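4.2 Equipment budget and procurement plan

The budget was drawn up in June, before any hardware was ordered, and was revised once when the first quotation came in. Three suppliers were asked to price the same list: hand-held grippers with matching finger pads, spare pads, mounting plates, and the fasteners needed to keep the joints serviceable. Orlandini quoted for complete units only. Burard and Plarora were willing to sell parts separately, which mattered more than the unit price because our earlier trials had shown that pads and jaw linkages wear at very different rates.

We treated the pads as consumables and the frame arms as capital items. Each gripper was budgeted with 2 full sets of pads, and a reserve of 100 screws was held centrally at Karnport so that a loose joint would not stop a session. The robot-side end effector was costed on a separate line. It uses the same finger geometry as the hand-held tool, and a change to one therefore has to be paid for twice. This coupling was missing from the first version of the plan – Trajkovski added it after the pad supplier altered the mounting holes.

The second question was how many units to buy. A larger pool lets more homes be visited at once, but every extra unit adds calibration time and a further set of spares. We fixed the pool at 3 units and the target at 300 recorded tasks, and let the calendar length vary. Živković's cost model, described in Section 4.4, shows that transport between homes takes a larger share of the total than the hardware itself once the pool grows beyond this size.

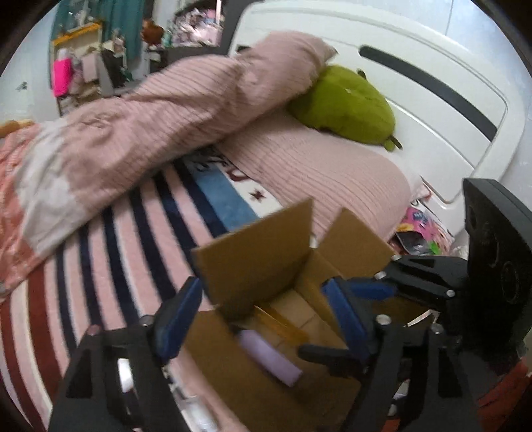
Figure 2. Hand-held gripper at an open cardboard box during a home task.

Pad cost depends chiefly on the facing material and on how often the edges meet rough surfaces. Corrugated card is a common case in homes, and we priced it separately from cloth and moulded plastic. In the task of Figure 2 the two dark blue pads stand open at the mouth of the box, the right one tilted towards the inner wall, with a pale lavender cylinder lying diagonally inside. Reaching such an object brings the pads close to the card, and the replacement rate for box tasks was set at twice that for open surfaces. The silver screws at the joints are a stock size and were left out of the per-task figure. Mounting plates were entered at one per gripper with no spare, a choice we review in Section 4.5 together with the lead times quoted by Burard.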